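How to Sort Out the Odds-and-Ends Bin (and Enjoy It!)

Posted 21st March in Workshop & Shed

Every shed, garage and workshop has one big bin where things land when they haven't got a home. Gloves, scoops, bottles, bits of who knows what. I love sorting these out, and if you give it an hour you'll wonder why you put it off.
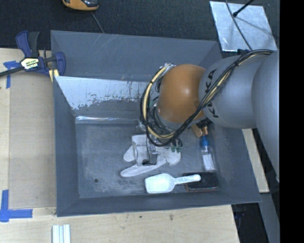 I got into this when Aniela Wieczorek and I took over the old potting shed at Plukolitz and found bins stacked to the window. We've done every one of them now, and the method below is what we ended up with.

What you'll need

A big plain bin, the wider the better
An old sheet or a bit of tarpaulin
A stiff brush and a bucket of warm soapy water
A few smaller tubs
A marker pen and some masking tape

Step 1: Get everything out

Spread the sheet on the floor and lift things out by hand. Please don't tip the bin up! I did that once with a tub of 1,000 panel pins at the bottom and was still finding them in September.

Step 2: Pair up the gloves

Fabric work gloves go first, as they soak up whatever they're lying on. Lay each one out flat with the fingers spread and look for its partner. Check the fingertips and the seam by the thumb. Singles are still handy (I keep one for wiping down tools), but give them their own peg or they'll creep back into the pile.

Step 3: Wash the scoops

Plastic scoops come up beautifully. Soak them for ten minutes, scrub the corner where the handle meets the bowl, and leave them to drain bowl down. Keep one scoop for feed or compost and a different one for anything nasty, and write on the handle which is which. Masking tape is fine to start with, though it does peel.

Step 4: Deal with the bottles

If a bottle has no label and you don't know what was in it, don't sniff it and don't reuse it. Check with your local tip about anything with liquid left inside. Small clear bottles that you know are clean are brilliant for seeds, and you can see at a glance when you're running low.

Step 5: Brush out and put back

Brush the bin out from the sides towards the middle, wipe it and let it dry. Scuffs won't come off, so don't wear yourself out trying. Flat, heavy things go back first, against one side, then scoops, then gloves on top where you can grab them.

Aniela likes to tape a list to the outside. I never read it, but she's very fond of it.

Next time: hanging long-handled tools on a wall that isn't straight.

Nikola Kelmendi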